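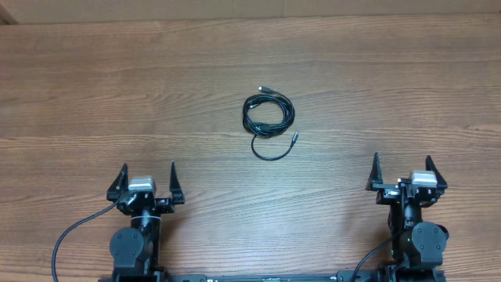

July, shop notebook, air system

Picking this up where the last entry left off, which was me swearing at the drain on the receiver. Drain is sorted (new float, ten minute job, should have done it in spring). Now for the thing I've been putting off, the leak hunt.

Background for Anjana, who has only been on the air side since the move and keeps asking me why the big compressor never shuts up. We have two machines. The Deson is the main one, fixed speed screw, load/unload. The Potex is the old piston unit in the corner that is supposed to be backup and somehow runs every afternoon anyway. They both feed the one receiver, then the dryer, then the prefilter and fine filter, then the ring main around the shop with drops to each bay. The ring was put in before my time and whoever did it liked threaded joints a lot. There are threaded joints in places where there is no reason on earth for a joint.

Hour meter on the Deson this morning: 2848. Last oil change was written on the tape on the door but the tape has gone brown and I can't read it, so I'm calling it overdue and ordering a kit. NEW RULE, it goes in this book and not on tape.

6:10 am, before anyone was in

Came in early so I could do the no-load test with every tool shut off. Walked the whole shop and closed the valve on every drop I could reach. Left the ring itself live. Idea is that anything the compressor does from that point on is feeding leaks, plain and simple. Isolated the Potex so it couldn't sneak in and help.

Then sat on an upturned crate with coffee and a stopwatch and wrote down load and unload times. Ten cycles, all on the loose sheet clipped in the back. I won't copy them all over here, but it was loaded a bit more than a quarter of the time. With nothing running! I knew it was bad. I didn't think it was that bad. Habibur guessed a tenth and I guessed a bit worse than that and we were both way off.

Did it again with the ring isolated too, so just receiver, dryer and filters. Much better, the thing sat there unloaded for ages and then timed out and stopped, and I had forgotten what the shop sounds like without it. So the compressor room is mostly okay and the trouble is out on the ring. Mostly okay, I say, because there is a small hiss at the dryer bypass valve. Stem packing I think. Gave the gland nut a nudge and it got quieter, didn't stop.

7:30

People in, so the quiet is over. Habibur brought the ultrasonic gun and a squeeze bottle of soapy water. The gun is great once you get used to it but it picks up every blowoff nozzle in the place, so we worked the far end first where Bay 6 wasn't started up yet.

Found so far, far end going clockwise:

Bay 6 drop, quick coupler. Leaks with the plug in, leaks with the plug out. Swapped for a new Masia coupler, fixed.

Bay 6, regulator bowl. Hairline crack by the drain. Plastic bowl, and somebody has been wiping it with solvent because it's gone all cloudy. Took it off service. Please don't clean these with solvent, soap and water only, a bowl letting go at line pressure is no joke.

Union above the Bay 5 door. You could feel this one on your face from the ladder. Tightened a quarter turn, no change, so it needs to come apart. Tagged red.

Bay 5 hose reel, swivel. Leaks only when the hose is pulled out past halfway. Took us a while because of course the hose was wound in when we first checked it. Tagged.

Elbow behind the paint cabinet. Soap says yes, gun says yes, can't get a wrench on it without moving the cabinet. Tagged, will need two people and an empty cabinet.

Bay 4, nothing on the drop at all. Good for Bay 4.

Dead leg going up to where the old sandblaster was. It has a ball valve on the end and a plug after it, and both leak. The whole leg should go. It isn't feeding anything and it's a nice place for water to sit.

9:15

Stopped for a bit because the dryer alarmed. High dew point. My first thought was that we'd disturbed something, but the condenser was just packed with fluff from the grinding area. Vacuumed it from the outside, then blew it through gently from the inside (yes, with air, yes, I see the irony). Alarm cleared on its own after maybe twenty minutes. Putting condenser cleaning on the monthly sheet. It was on the quarterly sheet and quarterly is clearly a fantasy with the grinders where they are.

While I was in there I looked at the differential on the prefilter. Needle is just touching the red. The fine filter is fine. Ordering two elements for the prefilter so we have a spare on the shelf for once.

Belts on the Potex: two of them, both glazed, one with a chunk missing. Changed both as a pair and re-tensioned. It was also hunting a bit on its pressure switch so I looked at the settings, and here's the answer to why it runs every afternoon. Cut-in on the Potex was set HIGHER than the cut-in on the Deson. So the backup has been starting first, every time the line dipped, and the main machine has been following along after it. I have no idea how long it's been like that. Could be since the switch was replaced. Anyway, dropped the cut-in so it now sits well under the Deson and only comes on if the Deson really can't keep up. Numbers are penciled inside the switch cover and on the loose sheet.

Feeling a bit foolish about that one. I've walked past it chugging away for ages and just figured demand was up.

11:00

Worked back along the near side with Habibur. It's louder there so I trust the gun less, and we did every joint with soap. Slow. My left sleeve is soaked and smells like dish soap.

Bay 3, two thread leaks right next to each other at the tee. Old tape, you can see it's been wrapped backward and bunched up. Redid one on the spot, the other is on the live side so it waits for the shutdown.

Bay 2, filter drain stuck slightly open. Bit of rust flake in the seat. Flushed it, closed up fine.

Bay 1, blow gun trigger not returning. Threw it in the bin. Life's too short.

Main isolation valve at the compressor room wall, weeping at the stem. Tiny. Log it, leave it.

The joint Anjana spotted, behind the bench vise in Bay 2, which neither of us had on the drawing. There's a whole capped branch back there! Drawing needs updating. She's taking that on, she has neater handwriting than I do and she can work the drawing software without shouting at it.

Lunch, some arithmetic

Habibur wants a money figure to take upstairs so they'll agree to a shutdown. I'm wary of this because the way you get a money figure is you multiply a guess by a guess, but okay. I took 4000 running hours a year, which is close to what we do if you count the late shift, and used the loaded fraction from this morning. Parts so far come to 449 dollars with the couplers, the belts, a new bowl and the prefilter elements, and that was the bit I wanted him to look at. Next to what we're paying to push air out of a union over a door it's peanuts. He's doing the power cost himself from the bills, so I'll leave that column blank until he gives me something real.

We also talked about dropping the line pressure. Everybody wants more pressure and I'd bet hardly any of the tools need it. The only one I'm not sure about is the big clamp in Bay 4. The plan is to bring it down a little at a time, leave it for a few days each time, and wait to see who complains. Lower pressure means every leak we haven't found gets smaller too. Not doing it until the red tags are cleared, though, or we won't know what did what.

2:40 pm

Repeated the load/unload count as best I could over the break, when most of the bays were quiet. Not a fair comparison with this morning, there was at least one blow gun going and somebody ran the impact for a minute. Even so the Deson was getting proper long unloaded stretches, and the Potex did not start once all afternoon. I went and put my hand on it just to be sure. Stone cold.

Oil level on the Deson checked while it was stopped: low side of the glass but in it. Color is darker than I like. Kit can't come soon enough.

Also noticed the compressor room intake louver is half shut and the linkage is bent. Room is hot enough already in July without that. Propped it open with a bit of angle for now and wrote myself a reminder to straighten the linkage.

Called Herath Pipe Supply (Anjana says no relation, I asked, she's obviously been asked before) for unions and a few lengths of pipe for taking out the sandblaster leg. They have everything but the larger union, which is on order.

To do for the shutdown

Break and remake the union over Bay 5, or replace it if the faces are chewed up.
Cut out the sandblaster leg and cap at the header.
Tee at Bay 3, live side.
Empty and move paint cabinet, fix elbow.
Repack dryer bypass valve.
Hose reel swivel. Check if the seal kit is still sold before buying a whole reel.
Prefilter element.
Oil, oil filter and separator on the Deson, write the hours in HERE.
Repeat the early morning test, same valves shut, same stopwatch, same crate.

Question for Habibur: do we want an auto shutoff on the header for nights? If the ring is isolated when the last person leaves, the leaks we miss at least don't cost us anything till morning. A motorized ball valve and a timer would do it. Needs to open slowly though, I don't want the filters getting slammed every day at start of shift.

Question for Anjana: can you look at what that capped branch used to feed? If it ties back into the ring on both sides it might be a handy second path for when we cut the leg out, and we could keep Bays 1 and 2 running through the shutdown.

Later: she's looked. It doesn't tie back. Oh well.

Gun is back in its case, batteries out. Soap bottle is under the sink in the wash area with AIR written on it.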